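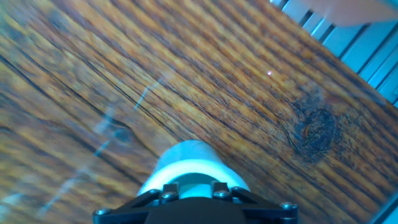
Tsutomu Hosoda wants to know which page of the standard tells him when to stop. He has read all of it, he says, twice, and he can find the page that tells him how to write down that he stopped, and who should sign it, but the moment itself is left to "the competent person". He would like to meet the competent person. He suspects it is meant to be him.

I have some sympathy. I spent a good part of last November reading rules for robots that work on timber, which is a smaller shelf than the one for robots that weld cars, and a stranger one. Steel arrives at the cell much as the drawing says it will. A board has a knot where it likes. The grain swings round it, a crack follows the grain for a while and then gives up, and the surface reflects the lamp in one place and swallows it in another. Most of the guidance I read had been written by people with steel in mind, and you can tell, because the word "workpiece" turns up on every page and the word "knot" hardly at all.

The trade is not short of paper. Renitz, which builds cells for joinery shops, hands its customers a good practice guide with the machine. Moteo, which makes the software that decides where the tool goes, has a guide of its own. The two agree on fences, on emergency stops and on keeping hands out. They part company on the thing a joiner would ask about first, namely what the robot ought to do when it meets a patch of wood it can't read properly.

Renitz says stop and call someone. Moteo says slow down, look again from another angle, and carry on if the second look is good enough. Each guide calls its own answer "recognised practice". I asked both firms who had recognised it. Renitz sent me another copy of the guide. Moteo's reply was longer and pointed me to a trial in which the system looked at 3000 boards and, by the firm's account, did very well. I asked what sort of boards. Planed, dry, from one supplier, and sorted beforehand to take out the bad ones.

That last detail should be printed in large letters on the front. A trial on sorted boards tells you how a machine behaves when a person has already done the hard part of the job. It's a fair thing to test, so long as the sorting goes into the price and into the risk assessment. In the shops I visited it was in neither. The sorting was done by whoever was nearest the stack.

Vuorinen, a mill that makes stair parts, at least kept a proper record. Over one long run its cell handled 3305 pieces and the log shows every stop, with the time and the cause. The causes are the interesting bit. There is a code for lost air pressure, a code for an open gate, a code for a part out of place, and then a code called "surface", which covers glare, dirt, resin, cracks, knots, a smeared lens and, as far as I could make out, anything the operator didn't fancy typing. If you wanted to learn from that log which kinds of wood upset the robot, you couldn't. The form had been copied from the back of a guide, so the shop had followed good practice to the letter.

I put this to Hosoda, expecting an argument, and got one from the other side. He thinks the single code is the operators' own fault and that no rule will cure it. Give them ten codes and they'll use the top one. What he would like is for the cell to save its own picture at every stop, without being asked, and for somebody to look through them at the end of the week. He may be right, although I notice that his plan also ends with an unnamed somebody.

The lighting clauses deserve a word of their own. Every guide I read asks for "adequate and even" light at the work. None says how to find out whether you have it. A camera carried near the tool sees the board from close up and from a different place every second, so a lamp that looks fine from the gangway can lay a pale smear across half the surface as the camera sees it. The cure is dull: run the arm through its whole path with a typical board in place, save what the camera sees, and look at it. Bovetti, a small firm that refits old cells, does this on the first morning and charges for it. I couldn't find it in any of the published guides, where there was plenty of room for the colour of the warning labels.

Defenders of the guides will say that they are meant as a floor, and that a sensible shop builds on top. I've heard this said in three industries now. In practice the floor is what gets bought. A buyer asks whether the cell meets the guide, the seller says yes, and the conversation moves on to delivery. Anything that isn't in the document has to be paid for by someone who can't point to a clause.

There is a draft revision going round, dated 2024-08-14, which does try. It would have makers state the condition of the material used in any trial, including whether it was sorted. It asks for stops to be logged against causes that "allow the user to tell them apart", a clumsy phrase that I would happily keep. On what to do with an unreadable patch it offers both answers, stop or look again, and tells the user to choose according to the risk. The comments I have seen from makers are mostly about the first of these. They find it burdensome. One asks whether "unsorted" could be changed to "as supplied".

As supplied by whom, after what, it doesn't say. The draft runs to a good many pages on guarding, all of it sound as far as I can judge, and gives the material two paragraphs near the end.

Hosoda has sent in a comment too. It asks for the competent person to be named in the shop's own paperwork, with the hours they are on site, and for the cell to be switched off outside those hours. He doesn't expect it to get through. At his own shop the name is already up on the gate of the cell, and on the afternoon I called it was his, with a second name underneath for when he's at lunch.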